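Project report: does "cold pressed" tell the buyer anything?

3. What we found at the mill

Our group chose walnut oil from the Gruber mill in Nesville, sold under the name Unasero. The bottle says "cold pressed, from our own valley". We wanted to know what stands behind those words, and after our visits in June I am less sure than when we started.

The press takes 30 kilos of shelled kernels at a time. The kernels are warmed in a pan before pressing, which the website leaves out. We were told the pan never goes above 40 degrees, but there was no thermometer in it when we were there and we were shown no written record. We also asked how many of the nuts are local. The mill pressed 700 kilos of kernels last season, and the delivery slips we were allowed to copy cover only part of that.
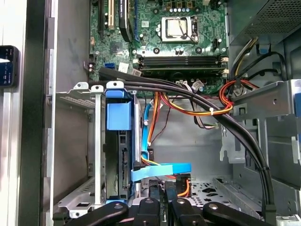

Hannelore Frei read our draft and thought we were being too hard. In her view a small mill can't be expected to log every batch, and people who buy the oil go by taste anyway. She added that gentle warming is old practice and that most customers wouldn't mind if they knew.

That may be so, but they don't know. Our own tasting was no great help either. We put the mill's oil next to Geltusix, a cheaper shop oil, and the class split almost evenly. I wouldn't build much on that, as only 2 oils were compared and some of us had already seen the bottles.

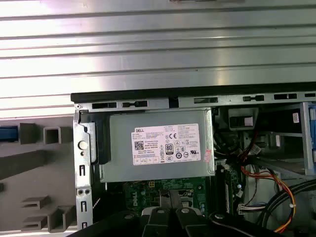
Labelling is where I think the mill could do better at little cost. The front of the bottle has a drawing of a tree and the phrase about the valley. The back gives the volume and a best before date, with no pressing date and no word on warming. Even the power supply in a desktop computer carries a large printed specification label, inside a case that most owners never open. A bottle of oil that stands on the kitchen table – and costs what this one does – could have room for a temperature.

4. Still open

We have no lab figures for freshness. The missing delivery slips were promised to us but had not arrived when we handed in.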